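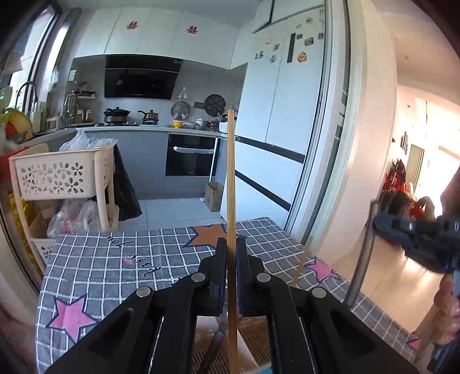

Condensation on single glazing, part two

Posted 9 January 2021

The hygrometer in the back bedroom read 90 per cent at dawn again, so the vent latch I fitted last winter has changed nothing measurable. I have now gone through the logger file properly. It holds 2,418 readings, taken with a Marnex stick-on sensor set low on the glass and a second unit on the opposite wall.

The wall unit drifts. Against a salt test it reads high, and I have corrected for that in the spreadsheet. The glass unit was within tolerance and I left it alone.

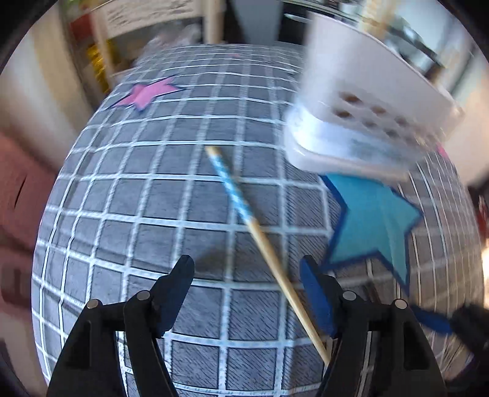 The grey check cloth.

What the numbers show is a surface temperature problem. Moisture in the room is ordinary for two sleepers and a closed door. The pane drops below dew point before midnight and stays there until the sun reaches that side of the house. Running the dehumidifier in the hall shortens the wet period slightly, at a cost in power I would not care to repeat every night.

Options priced so far:

Secondary acrylic panel, magnetic strip, cut to size by Zutow: $226 for the one window, delivered.
Replacement double-glazed sash: $400 deposit before they will even measure.
Shrink film: cheap, ugly, and it has to come off each summer.

I have ordered the acrylic. The strip colour is listed as "stone" and I expect it to be beige. The timber frame needs a sand and two coats before anything sticks to it - the old enamel is chalking along the sill and adhesive will not hold on that.

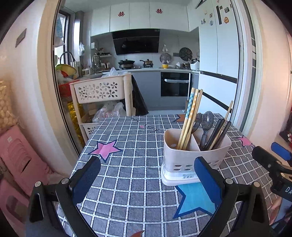

Utensil holder, with the drainage holes low down.

One correction to part one. I gave the air gap as the distance from glass to architrave. It should be glass to the inner face of the panel, less the thickness of the strip. A reader pointed this out and the table has been amended.

The logger stays in place until the panel is up, then runs on the same interval for comparison. I will post both curves on one set of axes.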